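Software / Manipulation / Flolta Shelf Planner

Flolta Shelf Planner

27 November 2023, by Sewwandi Thambiah

Flolta is a planning and perception package for arms that pick and place packaged goods on small displays. It runs on one workstation beside the cell and talks to the arm controllers over the existing network. It does not replace the controller. Speed limits, safety stops and joint limits stay where the arm maker put them, and Flolta reads them at start-up.

The package has two parts. The perception part turns camera input into a list of items, each with a position, an outline and a grasp suggestion. The planner takes that list and a target layout and works out the order of moves. Either part can be used without the other. Several sites run our planner with their own detector.

Perception

Wrist and fixed views are merged into one table model. The fixed camera gives the general layout and the wrist camera corrects it as the gripper gets close. Each item carries a confidence value, and the threshold for acting on it can be set per item class.

Clear materials have their own settings page. Acrylic risers and racks are entered as known shapes, with step height and depth typed in or taken from a drawing, so the planner treats the steps as solid even where depth readings drop out. Bags are handled as soft items: the model keeps a loose outline around them and allows for the contents shifting in the grip.

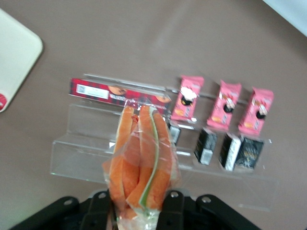 Wrist view with a bag of orange slices in the gripper, in front of a stepped acrylic stand.

While a soft item is held, the planner adds a margin around it and keeps that margin clear of anything standing on the tiers. The default is 15 mm. It can be lowered for firm cartons and should be raised for tall bags. If the held item hides part of the display from the wrist camera, the hidden part is kept from the last good view and marked as old. Old areas can be planned around but not placed into until they have been seen again.

Planning

Layouts are written as a plain text file or drawn in the editor. A layout names the fixtures, the tiers on each fixture and what belongs on each tier. Items that have no place in the layout are left alone unless a holding area is defined.

With two arms, the table is divided into a left zone, a right zone and a shared strip between them. Only one arm may enter the strip at a time. The width of the strip is set during commissioning and can be changed later without a restart. Fixtures may stand at any angle to the table edge, and baskets and trays are entered as open containers with a rim height.
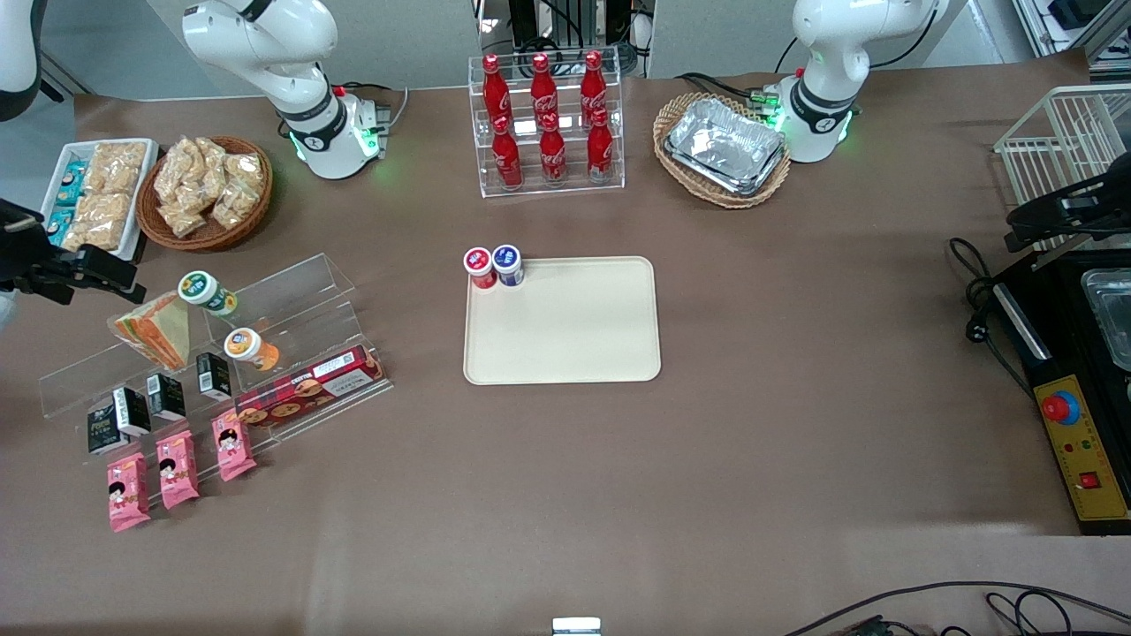
Yabsira Wako wrote to us that the shared strip took an afternoon to get right at Skokby, and that the default was too wide for a table with stands in the middle. Wako also asked for the strip to be drawn in the replay window. It has been since release 6.

Replay and logs

Every run is saved with its camera input, table model and chosen moves. The replay window steps through a run and shows which moves were considered and why the others were dropped. A saved run can be planned again with different settings, with no arm connected. The regression set we ship contains 526 saved runs, and all of them are replanned before a release goes out.

Known limits

Mirror-finish foil still gives poor outlines under direct light. Stacked foil trays should be entered as a single item.
Loose cables on the table are treated as obstacles, but thin ones may be missed. Route them outside the zones.
Labels are not read in this version. Items are told apart by shape and colour.

Supply

Licences are sold per workstation and cover up to two arms. Updates are included for nine months, after which the installed version carries on working. The Negash calibration tool is included. The Trornard layout editor is a separate item and can be added at any time. For a trial licence, write to Mulugeta Derese in the sales office with the arm model and controller version.

Contact | Copyright Flolta 2023 | Back to top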